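Can a Machine Do the Chores Yet?
Project report, second draft
Nneka Tijani
Feb 5, 2019

1. Why I picked this topic

My aunt runs a small repair counter and spends a lot of her day sorting parts, wiping down the bench and putting things back in drawers. She asked me when a robot could take that over. I didn't have an answer, so I made it my term project. I looked at two kinds of work: chores at home, such as folding towels and loading a dishwasher, and simple shop-floor jobs, such as picking up a loose part and placing it in a tray.

2. What I did

I set four tasks and planned 300 tries in total. I finished 196 before the lab time ran out. A try counted as a success if the arm picked the item up, moved it and let go of it in the right spot without help. I allowed 2 minutes for each one. The arm ran the Solberg control program, and I used the default settings because I wanted to see what an ordinary buyer would get.

The tasks were:
Towel, folded once
Plastic cup, moved to a rack
Curved plastic part, moved to a tray
Spoon, moved to a drawer

3. What happened

The cup was the easiest. It has a simple shape and it stands up by itself, so the fingers could close on it from nearly any side. The towel was the worst. The arm could grab a corner, but it often picked up two layers and the fold came out crooked.
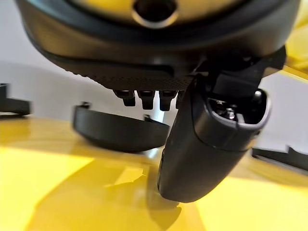 Small parts were somewhere in the middle. A thin part lying flat gives the fingers very little to hold, and a person would just slide it to the edge of the table or get a fingernail under it. Shiny surfaces made things harder too. Reflections seemed to throw off the program's guess at where the part ended, and I had more misses with the glossy sheet down than with the grey mat. I did not test this properly and would like to.

The spoon had the same problem as the thin part, plus the drawer. I had to open the drawer by hand every time.

4. Time and labour

A person can put away 10 spoons in the time the arm needs for one. Resetting the table between tries also took longer than I expected, and I did all of that myself. If you count my work, the robot did not save any.

5. Answer so far

For a home, I would say no. For a shop floor, it depends on whether the parts always arrive the same way up. My aunt's don't. She keeps them mixed in an old Millel biscuit tin.

6. Still to do

Finish the remaining tries, compare the glossy sheet and the mat with the same part, and redo the towel task with a smaller towel. I have asked for more lab time in August.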